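Workgate Food Service Program
Counter and Table Service, Unit 2: Plating Baked Goods
Handout, January 2026

Read before the practice session. The session runs 54 minutes and is done entirely with play food. Real pastry comes in Unit 3, at the Ellero counter.

What this unit covers

Moving one baked item onto one plate and leaving it where a guest would expect to find it. Sauces, garnish and stacked portions are covered later. You will work with ring pastries (donuts, twists, anything with a hole) and with closed rolls.

Terms

Rim: the raised outer edge of the plate. Food does not rest on the rim.
Well: the flat part inside the rim.
Bare area: the part of the well still showing after the item is down.
Clear: an item is clear of the plate when no part of it touches.
Staging: putting the items on the cloth beside the plate before service starts.

Setting up the station

1. Spread the cloth and pull it toward the front. Small wrinkles are fine. A fold under the plate has to come out.
2. Put one plate in the middle of the work area. Use a plain plate. Patterned plates make it hard to judge the bare area.
3. Stage the items to the left and right of the plate with a strip of cloth showing between them and the rim.
4. Check the well for crumbs and fingerprints. Glossy plates show both.

Holding the item

Ring pastries are held over the top and around the outside. Do not hook a finger through the hole. On a glazed item it pulls the glaze and leaves a mark on the inside edge.

Rolls are held from above and below together. The lower support goes under one end, and the top hold stays light enough that the crust keeps its shape. If the roll tips, set the low end down first and let the other end follow. Dropping it level from a height is the most common cause of cracked crust on the Jarkik rolls, which are 59 grams each and thin on top.

Placing

Bring the item over the well, stop, then lower. Do not slide it across the rim. Once it is down, look at the bare area before you let go of the idea of moving it. A single ring may be centered, or set to one side with a crescent of plate left open for a fork or a spoonful of fruit. Either is accepted in this unit as long as the item is fully inside the rim. 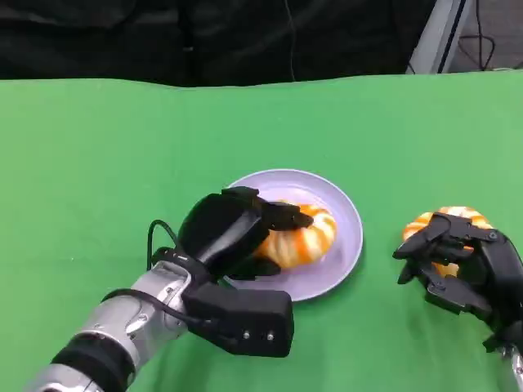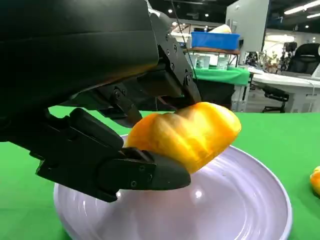
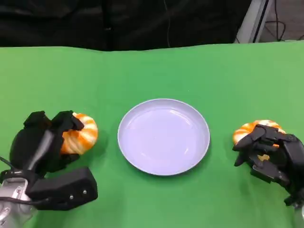 Reading the pictures

The first has a striped ring set toward the left, with the bare area as a crescent on the right and lower side. Compare it with the off-center placement under Placing. In the second, a roll is clear of the plate, right end high, supported underneath at the lower left. The third goes with step 3 of the setup: an empty plate with a striped ring on either side.

Practice

Work in pairs, one plate per pair.
a. Stage two rings. Plate the left one centered. Return it.
b. Plate the right one off center. Leave room for a fork.
c. Swap to rolls and repeat.
d. Change places with your partner.

Returning the item counts as part of the exercise. It goes back to the spot it was staged in.

Notes for the written log

Write down which placement you used and where the bare area was. Use the terms from this handout. The log is one page and is collected with the Unit 3 log.

Supplies

Play food is in the Mikuš bin, top shelf. Cloths are folded on the shelf under it. Wipe plates with a dry towel before stacking.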